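Wornbridge Open Day Recordings - README

Version 2, updated Dec 21, 2024

What this is

A small set of arm recordings made during the July open day at the Wornbridge workshop. Visitors came in off the street, tried the arm, asked great questions, and went home with a sticker. We kept the recordings from everyone who signed the form, and we're very happy to finally put them out in a shape other people can use!

There are 455 episodes. Each one is a single attempt at a tabletop task, from the moment the operator takes the controls to the moment they let go. None runs longer than 30 seconds, as that was the limit on the turn timer.

Where things happened

We ran two tables. The Tokach table was nearest the door and got most of the younger visitors. The Stotska table was at the back, next to the kettle, and people tended to stay there longer and try harder things. The tables are named after the two control programs we used. Tokach is the hand-held controller version and Stotska is the keyboard version, so the folder name also tells you how the arm was driven.

Tasks were picked by the visitors from a pile of cards: put a cup on something, take it off again, move it to the other side, push it up against a box. A fair number of people ignored the cards and made up their own. Those episodes are in the "free" folder and they are some of our favorites - please don't skip them. 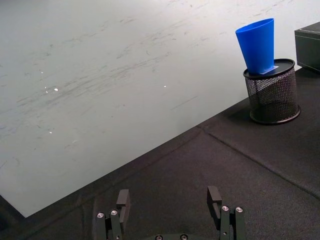 Wrist view: blue cup on top of the black mesh container, gripper fingers open.

The wrist view is the one we'd start with. You get both fingertips along the bottom and whatever the arm is pointed at beyond them, and it makes the hesitation in people's driving really easy to follow. Beginners swing wide and come back. After a few tries they start lining up early, and you can watch that happen from one episode to the next if you sort by turn number.

Folders

tokach/ - hand-held controller episodes
stotska/ - keyboard episodes
free/ - anything without a task card, both tables mixed
notes/ - plain text, one file per turn, typed up from the paper log

Every episode folder has the wrist video, joint positions at 20 readings per second, gripper opening, and a short label file. The label says which card was drawn and whether the table host marked it done, partly done or dropped.

Known problems

"Partly done" was used very differently at the two tables. Stotska hosts were strict. Tokach hosts were kind. Don't compare success between the tables without looking at the videos yourself.

Joint readings in the first few Tokach episodes lag behind the video. We fixed the setting before lunch but left the early ones in, marked "lag" in the label file.

The pale surface has smudges and streaks on it, and they show up in the wrist video. If you're doing anything with edges or background removal, test on those parts first.

Some notes are very short. One says only "wow."

Loading

The Woo reader opens everything without changes. Point it at the top folder and it will find the episodes by itself. If you only want carded tasks, leave out free/ when you copy.

Use

Free for teaching and research. Please keep this file with the data, and if you run an open day of your own and record it, write to us - we'd love to put the two sets side by side.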